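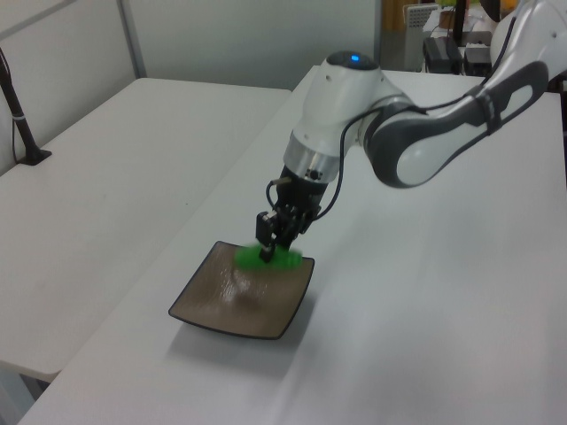
棕色方碟上的一块亮绿色。

绿色从哪里来
——植物色素、颜料和眼睛

文:Ayten Şimşekoğlu
Forkholm少年科学读本 第172期

菠菜是绿的,青椒是绿的,草坪是绿的,许多塑料积木也是绿的。它们看上去颜色相近,里面负责颜色的物质却可能完全不同。本期读本讲三件事:物体为什么有颜色,植物里的绿色是什么,人造物品的绿色又是什么。文末有一个可以在厨房里做的实验,需要大人在场。文中加了引号的词,在最后的词语表里有解释。

一、光和颜色

太阳光看起来没有颜色,通常叫作白光。让它穿过一块三棱镜,光会散开成一条彩带,依次是红、橙、黄、绿、蓝、紫。这说明白光由许多种颜色的光混合而成。彩虹也是同样的道理,散开阳光的是空气中的小水滴。

光有波的性质。相邻两个波峰之间的距离叫作“波长”。不同波长的光,人看到的颜色不同。波长的单位通常用纳米,一毫米等于一百万纳米。600纳米的光看上去是橙色。波长再长一些,颜色偏红;波长再短一些,依次经过黄、绿、蓝,最后到紫。紫色以外还有紫外线,红色以外还有红外线,人眼都看不见。

光照到物体上,会发生几种情况。一部分光被物体表面弹回来,叫作反射。一部分光进入物体,能量留在里面,叫作吸收。还有一部分光从物体中穿过去,叫作透射。玻璃窗透射的光多,白纸反射的光多,黑布吸收的光多。

一个不发光的物体呈现什么颜色,取决于它把哪些光吸收掉,又把哪些光送到我们的眼睛里。番茄吸收了大部分蓝光和绿光,反射出红光,所以看上去是红的。柠檬吸收蓝光和紫光,反射出红光、黄光和绿光,合在一起看上去是黄的。绿叶吸收大量红光和蓝光,对绿光吸收得少一些,于是有较多的绿光离开叶片,进入眼睛。

这里有一点需要注意:绿叶也会吸收绿光,只是比例比较低。早期的一些书写道“叶子完全不用绿光”,这种说法不准确。绿光能进入叶片较深的地方,那里的细胞同样可以利用它。

如果照明的光本身缺少某种颜色,物体的颜色也会改变。在只有红光的房间里,绿叶收不到多少绿光,也就没有多少绿光可以反射,看上去很暗,接近黑色。摄影师和画家都要留意灯光,原因就在这里。买衣服时,在商店里看到的颜色和在街上看到的颜色有时不一样,道理相同。

二、表面也会影响颜色

同一种颜色的物体,表面光滑和表面粗糙时看上去有差别。光滑的表面像镜子,能把灯光按一个方向反射出去。从那个方向看,物体上会出现一块亮斑,叫作高光。高光的颜色通常接近灯光的颜色,跟物体自身的颜色关系不大。所以一只光亮的青椒,在灯下会有白色的亮斑。

粗糙的表面把光反射到各个方向,叫作漫反射。粉笔、报纸和没有上光的陶土都属于这一类。漫反射的物体上没有明显的亮斑,从不同的角度看,颜色比较均匀。

在粗糙的表面上洒一点水,颜色往往变深。水填进表面的小坑里,让更多的光进入物体内部并被吸收,反射出来的光就少了。沙滩上被海浪打湿的沙子比干沙子颜色深,就是这样形成的。

青椒表皮外面有一层蜡质。这层蜡由植物自己产生,可以减少水分流失,也让果实显得光亮。多数叶片表面也有类似的蜡质层,有的厚,有的薄。卷心菜叶子上那层灰白色的粉状物也是蜡,用手指轻擦可以擦掉一部分,下面露出的绿色更深。

三、叶绿素

植物的绿色主要来自一类叫作“叶绿素”的物质。叶绿素是色素,也就是能够吸收某些颜色的光的物质。陆地上的植物含有两种主要的叶绿素,分别叫作叶绿素a和叶绿素b。叶绿素a略带蓝绿色,叶绿素b略带黄绿色。两者的比例不同,叶片的颜色也会有细小的差别。

叶绿素分子可以分成两部分。一部分像一个扁平的环,环的中央有一个镁原子,负责吸收光。另一部分是一条长长的尾巴,尾巴不溶于水,可以把分子固定在膜上。由于这条尾巴,叶绿素很难溶在清水里。把菠菜叶泡在凉水中,水基本不会变绿;换成酒精,酒精会慢慢变绿。

叶绿素并不是均匀地散布在细胞里的。它集中在一种叫作“叶绿体”的小颗粒中。在显微镜下观察水草的叶片,可以看到细胞里有许多绿色的小圆粒,那些就是叶绿体。细胞的其他部分大多是透明的。我们用肉眼看到整片叶子都是绿的,是由于叶绿体太小,数量又多,眼睛分辨不出它们之间的空隙。

叶绿素的工作是收集光的能量。植物利用这些能量,把水和二氧化碳变成糖,同时放出氧气。这个过程叫作“光合作用”。糖一部分用来维持生命活动,一部分变成淀粉储存起来,一部分用来建造新的叶、茎、根和果实。

植物的根通常不绿。泥土里没有光,根部的细胞一般不制造叶绿素。马铃薯是长在地下的茎,把它放在光照下,表皮会慢慢变绿,说明它的细胞仍有制造叶绿素的能力。变绿的马铃薯可能同时含有较多的龙葵素,吃了会不舒服,不要食用。

还有一些植物从来不绿。例如菟丝子,它缠在别的植物上吸取养分,自己的叶绿素很少,茎呈黄色或橙色。蘑菇也不含叶绿素,不过蘑菇属于真菌,不是植物。

四、青椒为什么会变红

菜摊上有青椒、黄椒、橙椒和红椒。许多人以为它们是完全不同的植物。实际情况是,多数甜椒在没有成熟时都是绿的,成熟以后才变成红色、黄色或橙色。最终变成哪一种颜色,由品种决定。

没有成熟的辣椒,果皮细胞里有叶绿体,也能进行光合作用,只是产量比叶片低得多。果实长到足够大之后,里面的种子逐渐成熟,细胞开始发生变化。叶绿素被分解,新的色素被制造出来。叶绿体本身也会改变结构,变成另一种颗粒,叫作“有色体”。

有色体里储存的是“类胡萝卜素”。这是一大类黄色、橙色和红色的色素。胡萝卜的橙色、玉米的黄色、番茄的红色都来自这一类物质。红辣椒里最重要的一种叫作辣椒红素,它让果实呈现深红色。黄椒里辣椒红素很少,主要是几种黄色的类胡萝卜素。

变色需要时间。开始时,果实上会出现褐色或深色的斑块,看上去像是坏了。其实在那些地方,绿色色素还没有分解完,红色色素已经在增加,两种颜色叠在一起,就成了褐色。过一段时间,整只果实才变得均匀。

温度对变色有影响。天气太冷时,果实成熟得慢。天气太热时,红色色素的形成也可能变慢。Forkholm的温室在7月里有一段时间白天达到33摄氏度,靠近玻璃的那一排甜椒停留在绿色和褐色之间,等天气转凉后才继续变红。温室里种的品种叫Stotum,果实较长,成熟后是红色。

有人会问,植物为什么要改变果实的颜色。一种解释跟动物有关。种子没有成熟时,绿色的果实藏在绿叶中间,不容易被发现。种子成熟后,果实变红,鸟类容易看到。鸟吃下果实,把种子带到别处排出,植物就有机会在新的地方生长。野生辣椒的果实很小,鸟可以整个吞下去。鸟对辣味不敏感,哺乳动物则多半会避开。

并非所有果实都按这个顺序变色。有的辣椒在没有成熟时是紫色的,果皮里含有“花青素”。花青素能溶于水,储存在细胞的液泡里,跟叶绿体不在同一个地方。这类紫辣椒切开后,果肉常常仍是绿的。它们成熟时同样会变红。黄瓜则通常在没有成熟时采收,留在藤上太久,会变成黄色,籽变硬,味道变差。

青椒和红椒的味道也不一样。果实成熟时含糖量上升,红椒吃起来更甜。青椒带有一种青草味,来自果肉里少量的挥发性物质。成熟以后,这种味道减弱。红椒在植株上停留的时间更长,占用土地和温室也更久,因此价格常常比青椒高。

五、炒菜时的绿色

绿色蔬菜下锅以后,颜色会变化两次。

第一次变化发生得很快。蔬菜放进开水,颜色先变得更加鲜亮。生的叶片里,细胞之间有许多充满空气的小空隙,空气会让光向四处散开,叶片看上去有一点发白。加热后空气跑出来,空隙被水填满,绿色就显得更浓。

第二次变化比较慢。继续加热,鲜绿色逐渐变成黄褐色。原因在于叶绿素中央的镁原子丢失了。蔬菜细胞里含有一些酸,平时与叶绿素隔开。加热破坏了细胞内部的膜,酸与叶绿素接触,氢取代了镁的位置,生成一种叫作“脱镁叶绿素”的物质,它的颜色是暗淡的橄榄绿到褐色。

知道了这个过程,就能理解厨房里的一些做法。焯水时用宽口锅和较多的水,可以把酸冲淡。不盖锅盖,一部分容易挥发的酸能随水汽离开。焯好以后放进冷水,能让变化停下来。加醋的凉拌菜要在上桌前再拌,放久了会发黄。有些菜谱建议加一点小苏打,小苏打呈碱性,能保住绿色,但会使蔬菜变软,也会破坏一部分维生素。

腌黄瓜的颜色是橄榄绿,跟新鲜黄瓜不同。腌制的汁液是酸的,时间又长,叶绿素几乎都变成了脱镁叶绿素。

干燥也会影响颜色。绿茶在采摘后很快加热,让叶片里的一些酶失去作用,绿色能够保留下来。红茶在加工时让这些酶继续工作,叶片中的物质与氧气反应,颜色变成红褐色。两种茶可以来自同一种植物。

六、秋天的叶子

叶绿素不是制造一次就永远存在的。它在强光下会被破坏,植物需要不断补充。夏天,制造的速度跟得上破坏的速度,叶片保持绿色。

到了秋天,白天变短,气温下降。许多树停止制造叶绿素,并把叶片里有用的成分拆开,运回枝干和根里。叶绿素减少以后,原来被它遮住的黄色显露出来。这种黄色属于类胡萝卜素,夏天就在叶片里,只是绿色太浓,看不出来。银杏和白桦的黄叶就是这样形成的。

枫树一类的红叶情况不同。红色来自花青素,多数是秋天才新制造的。晴朗的白天和凉爽的夜晚有利于花青素形成,所以同一棵树每年的红色深浅会不一样。科学家还在研究树木在落叶之前制造红色色素的作用。一种看法是,它可以保护叶片,让养分的回收更加顺利。

松树和冬青在冬天仍是绿的,叫作常绿植物。它们的叶子也会老化、脱落,只是不在同一段时间里全部落下。松针表面积小,蜡质层厚,水分流失得慢,比较耐寒。

七、塑料和油漆的绿色

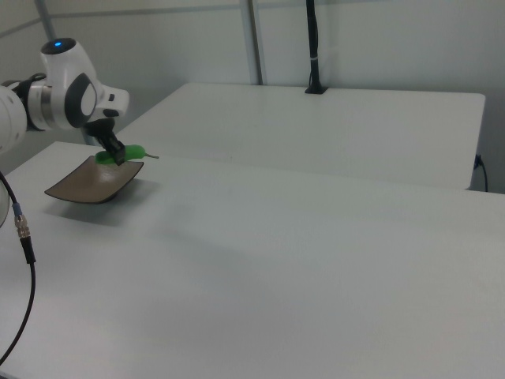 绿色的玩具辣椒,细柄朝向右边。

玩具蔬菜的绿色来自着色剂,里面通常没有叶绿素。叶绿素在光照和高温下容易分解,用来给塑料上色,过不了多久就会褪掉。工厂需要更加稳定的材料。

着色剂分为染料和“颜料”。染料能溶解在水或其他液体里,分子一个一个地分散开,适合给布料染色。颜料不溶解,是非常细小的固体粉末,分散在油漆、墨水或塑料中间。塑料制品大多使用颜料。

常见的绿色颜料有两种。一种叫氧化铬绿,是含铬的矿物类颜料,颜色偏暗,像橄榄或苔藓,耐热耐晒,多用于油漆和陶瓷。另一种叫酞菁绿,是人工合成的有机颜料,颜色鲜亮,略带蓝色。酞菁绿分子也有一个大的环,环中央是铜原子。这个结构与叶绿素的环有些相似,但它要稳定得多,可以承受塑料成型时的温度。

想得到不同的绿色,可以把几种颜料混合。酞菁绿加一点黄色颜料,会变成像嫩叶一样的黄绿色。再加入白色颜料,颜色变浅,同时更不透明。最常用的白色颜料是二氧化钛,它几乎不吸收可见光,能把光强烈地散射出去。

给塑料上色的步骤大致如下。先把颜料和少量塑料混在一起,做成颜色很浓的小颗粒,叫作色母粒。再把色母粒和没有颜色的塑料颗粒按比例混合,加热熔化,压进模具。冷却以后打开模具,取出成品。颜料分布在整块材料里,表面被划伤时,露出来的仍是同样的颜色。如果颜色只涂在外面一层,划伤后就会露出底下的材料。

真青椒和塑料青椒在灯下可以很像,在别的光线下却可能显出差别。两种材料吸收光的方式不同,只是在某一种灯光下,送到眼睛里的光恰好让人产生相同的颜色感觉。这种现象叫作“同色异谱”。制造商在检查颜色时,会把样品放在灯箱里,轮流打开几种灯进行比较。

塑料也会褪色。长期放在室外,紫外线会破坏颜料和塑料本身,表面变白、变脆。花园里的旧水管和旧花盆常有这种情况。

八、眼睛怎样看到绿色

光进入眼睛,经过瞳孔和晶状体,落在眼球后部的视网膜上。视网膜上有两类感光细胞。一类叫视杆细胞,在很暗的地方工作,不能区分颜色。另一类叫“视锥细胞”,在明亮的地方工作,负责颜色。

大多数人有3种视锥细胞,分别对长波长、中波长和短波长的光比较敏感。绿光到来时,中波长的视锥细胞反应较强,长波长的视锥细胞也有一定反应,短波长的视锥细胞反应较弱。大脑比较这些信号,得到“绿色”的感觉。单独一种视锥细胞无法告诉大脑光是什么颜色。

有些人的某种视锥细胞与多数人不同,区分红色和绿色比较困难,叫作红绿色弱或红绿色盲。对他们来说,绿叶中间的红果不那么显眼。设计地图和信号时,最好不要只靠红绿两种颜色表达意思,可以加上形状或文字。

傍晚光线变弱,视锥细胞的作用逐渐减小,视杆细胞开始起主要作用。这时花园里的红花先变暗,绿叶相对显得亮一些。天完全黑下来,颜色就看不清了,只剩下深浅不同的灰色。

屏幕上的绿色又是另一种情况。屏幕自己发光,每个像素里有红、绿、蓝三种小光点。光点只有绿色亮时,看到的是绿色;红和绿一起亮,看到的是黄色;三种都亮,看到的是白色。光的混合会使颜色越来越亮,颜料的混合会使颜色越来越暗。用水彩调色时,黄和蓝混合得到绿,那是两种颜料各自吸收掉一部分光以后剩下的颜色。

九、厨房实验:把叶子里的颜色分开

这个实验用到酒精。酒精容易着火,也不能喝。操作由大人负责,房间要通风,附近不能有明火,不要用炉灶加热。

材料:菠菜叶几片,药店出售的消毒酒精,小玻璃杯,咖啡滤纸,铅笔,夹子,剪刀,勺子,一只碗,热水龙头里的热水。

步骤:

把菠菜叶剪碎,放进小玻璃杯,用勺子背面压烂。

由大人倒入酒精,刚好盖过叶片。

在碗里放一些热水,把玻璃杯放进碗中,水面要低于杯口。热水变凉后可以更换。等到酒精变成深绿色,把碎叶捞出。

从滤纸上剪下一条长纸条,一端夹在铅笔上。

把铅笔横放在杯口,让纸条下端刚好碰到绿色液体。纸条不要贴在杯壁上。

静置,直到液体爬到纸条的上部。取出纸条,晾干。

观察:纸条上可能出现几条颜色不同的带子。绿色的是叶绿素,黄色的是类胡萝卜素。有时带子分得不清楚,可以换一种滤纸,或者让叶子泡得更久一些。

各种色素随酒精移动的快慢不同,跟纸结合得紧的走得慢,容易溶在酒精里的走得快。这种方法叫作“层析”。实验室里使用更细的材料和更合适的液体,分离效果比咖啡滤纸好得多。

把纸条晾干后剪成两段,一段夹在书里,一段贴在窗户上,过几天再比较。窗户上的那一段可能褪色较快。

也可以用红椒皮代替菠菜重复一遍。红椒的色素在酒精里溶得慢,液体颜色偏橙。用塑料玩具做这个实验没有意义,颜料被包在塑料里,酒精多半溶不出来,还可能损坏玩具。

词语表

波长:光波中相邻两个波峰之间的距离。

叶绿素:植物中吸收光能的绿色色素。

叶绿体:细胞里含有叶绿素的小颗粒,光合作用在其中进行。

光合作用:利用光能把水和二氧化碳变成糖,并放出氧气的过程。

有色体:细胞里储存黄、橙、红色色素的小颗粒。

类胡萝卜素:黄色、橙色和红色的一类色素,大多不溶于水。

花青素:红色、紫色或蓝色的一类色素,能溶于水。

脱镁叶绿素:叶绿素失去镁原子后形成的物质,颜色暗淡。

颜料:不溶解的细小着色粉末。

同色异谱:两种材料在一种灯光下颜色相同,换一种灯光颜色不同的现象。

视锥细胞:视网膜上负责颜色的感光细胞。

层析:利用移动快慢不同把混合物分开的方法。

下期内容:蓝色的花为什么比较少。

2026年8月8日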